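Caderno da oficina, maio
Entrada da tarde, continuação da folha do índigo

Retomo o que ficou por escrever ontem à noite, porque o Hollis Fitzsimmons me perguntou ao almoço como ia a cuba e eu dei por mim a contar tudo de memória, e mal (troquei a cal com a frutose, imaginem!). Portanto, por ordem. A cuba grande foi montada com 50 litros de água da chuva, 110 gramas de índigo natural em pó, o lote Faline, hidratado de véspera com berlindes dentro do frasco, e as proporções do costume: uma parte de índigo, duas de cal, três de frutose. Aqueci até aos 54 graus, mexi sempre para o mesmo lado, devagarinho, e deixei assentar com a tampa posta.

À segunda espreitadela já havia flor à superfície, aquela espuma azul acobreada que me deixa sempre contente, e por baixo o líquido estava de um amarelo-esverdeado turvo. Turvo de mais para o meu gosto. Mexi outra vez e deixei-a em paz até ao fim da tarde.
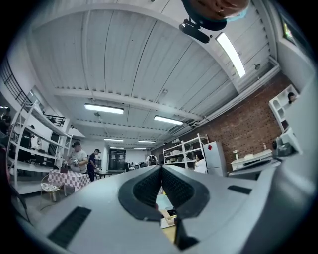
A primeira meada de teste foi de lã merino, fio fino, lavada com sabão neutro e bem demolhada. Três imersões de cinco minutos, com dez de ar entre cada uma. Saiu um azul médio bonito mas manchado junto aos atilhos, culpa minha, que os apertei como quem ata um salpicão. Da próxima, atilhos em oito e bem frouxos. Para comparar os tons continuo a preferir a luz da sala grande, com o teto branco de chapa canelada a devolver claridade por todos os lados; no corredor qualquer azul me parece petróleo e depois arrependo-me. Comparei a meada com a cartela do inverno e fica entre o quarto e o quinto tom, mais perto do quarto.

O linho foi outra conversa. A Vlasta Lukáč trouxe os retalhos que tinham sobrado das cortinas para a Cultura, já fervidos com carbonato de sódio, e insistiu (com razão, Vlasta, fica aqui escrito) em dar-lhes mais uma fervura antes de os meter na cuba. A água saiu cor de chá. Depois disso o linho bebeu a tinta muito melhor: seis imersões curtas deram um azul fundo, sem auréolas, e a água do último enxaguamento já vinha quase limpa. O retalho que não levou a segunda fervura ficou pálido e com umas nuvens, e guardei-o no dossiê ao lado do outro, com etiqueta.

O pH estava em onze e pouco quando entrou o linho. Para a lã eu queria mais perto de dez, por isso amanhã trato primeiro da lã, antes de corrigir a cal. Se o líquido continuar turvo, junto mais uma colher de frutose e espero, que a minha pressa já estragou cubas melhores do que esta.

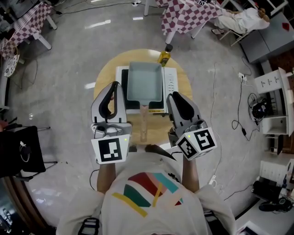

Falta decidir o que fazer com o algodão da encomenda Whitfield. São 4,000 metros de fio em meadas pequenas, e eu queria que saíssem todas do mesmo banho, mas com a cuba neste estado não me atrevo. A Vlasta propõe dividir em dois dias e baralhar as meadas entre as imersões, para que as diferenças se espalhem pelo tecido em vez de aparecerem numa risca. Parece-me sensato. O Hollis prefere montar uma segunda cuba, mais pequena, com o índigo Kuveo que está na prateleira de cima, mas nunca o usámos e eu gostava de fazer primeiro uma amostra num frasco.

Coisas a não esquecer: lavar os berlindes, comprar tiras de pH, pedir à Vlasta a receita do banho de vinagre para neutralizar a lã (ela põe menos do que eu, e a lã dela fica mais macia). As meadas de hoje estão penduradas à sombra. Só as lavo com sabão depois de descansarem, e o tom definitivo fica para a próxima folha.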